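Prukdale Workshop -- Bench Notebook
March 18, 2026
Subject: Panel fixture and adhesive backing, Lumanlan display housing

The fixture was set on the white bench at the start of the session. Panels are to be seated with the liner facing up and the window clear. The liner remains in place until the housing has been wiped down and inspected.

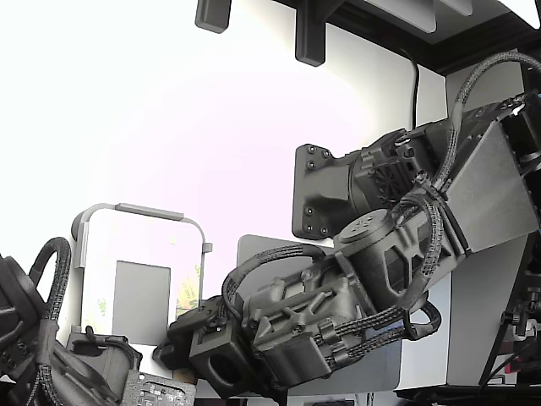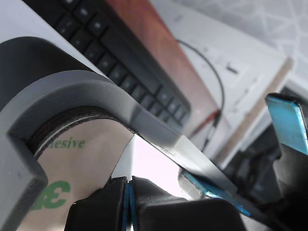
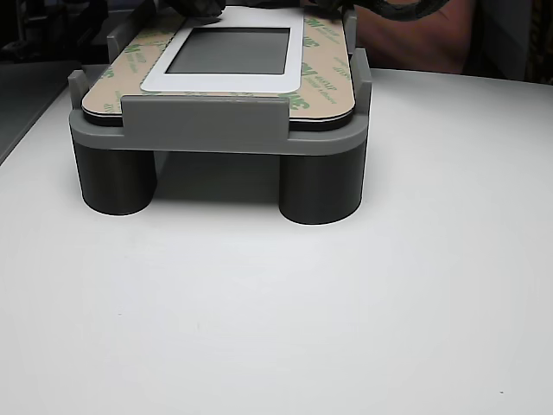 Last picture: panel in the gray fixture, 3M liner still on.

Corner posts on the current print are to be checked against the Stindley drawing before a further set is ordered. The stock sheet lists 107 panels and two spare fixtures -- the spares are of the October pattern and should be kept separate. Liner scraps go in the covered bin. Next entry to record the fit of 10 panels.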